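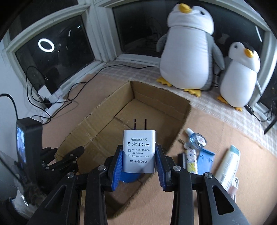
Hulevari Crowdfunding: Backer FAQ
Last updated April 24, 2018
Maintained by Anas Zein, Musero

What is Hulevari?
Hulevari is a turn-based strategy game for Windows and Mac, developed by Musero. The campaign closed in November with 3760 backers. The game is set in 1882 and has a single-player mode only.

When was my card charged?
Cards were charged when the campaign closed. Failed payments were retried for 20 days. Pledges still unpaid after that were dropped.

How do I fill out the backer survey?
The survey is hosted on Polteo. Log in with the email address used for your pledge. If the link has expired, request a new one from the Polteo login page.

Can I change my reward tier?
Upgrades can be made in Polteo until surveys lock. Downgrades are not supported. 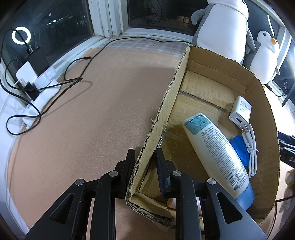

How do I change my shipping address?
Open your survey in Polteo, select "Edit address" and save. Addresses can be edited until the lock notice is sent by email. After that, write to support and include your backer number.

Who handles physical rewards?
Ghanem packs and ships the art book and the printed map. Digital rewards are sent by Musero as download keys.

Do I have to pay customs fees?
Import taxes outside the United States are paid by the backer. They are not part of the shipping charge.

How many beta keys do I get?
Beta tier pledges include 3 keys. Each key works once and cannot be reissued. Save files from the beta will not load in the release version.

Can I still get a refund?
Refunds are available until keys are generated for your account. Payment processing fees are not returned.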